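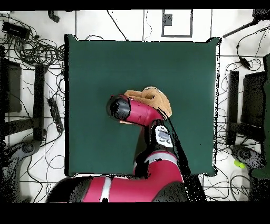

*Red and black arm over the green mat, with a bit of tan fabric.*

## Ground crew training gets a new module

We've been promising news about the Alten training track for a while now, and we're so pleased to finally have some (thank you for being patient with us, and for all the kind emails asking when it would come!). The fatigue and handover module is ready, and it opens to everyone enrolled in March.

If you flew with the first group, you'll remember that handovers were the part people wanted more time on. We had 121 feedback forms back from that round, which is a wonderful return, and 39 of them asked for longer practice on passing a flight from one dispatcher to another in the middle of a shift. So that's where most of the work went. The old session was a single afternoon — the new one runs over 4 sessions, with a night shift exercise built in for those of you who work the late desk and have told us, quite firmly, that daytime practice isn't the same.

Our friends at Oprea wrote the weather scenarios, and they are good ones. There's a fog diversion that had our own office arguing well past lunch. Destulum is hosting the online part again, so your old login should still work; if it doesn't, try resetting the password before you write to us.
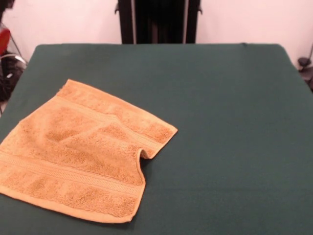

*An orange-tan towel on the green tabletop.*

A few practical things. You'll need to have finished the basic radio course before you start, and your supervisor has to sign the time release form, so please do ask early. Groups are small this time. Anance is taking bookings for the two in-person days, and rooms near the airfield go quickly in spring — last year a couple of people ended up driving in from the next town over, and we felt bad about it.

Cabin crew, we haven't forgotten you! Your refresher dates are still being settled and will be in the next newsletter.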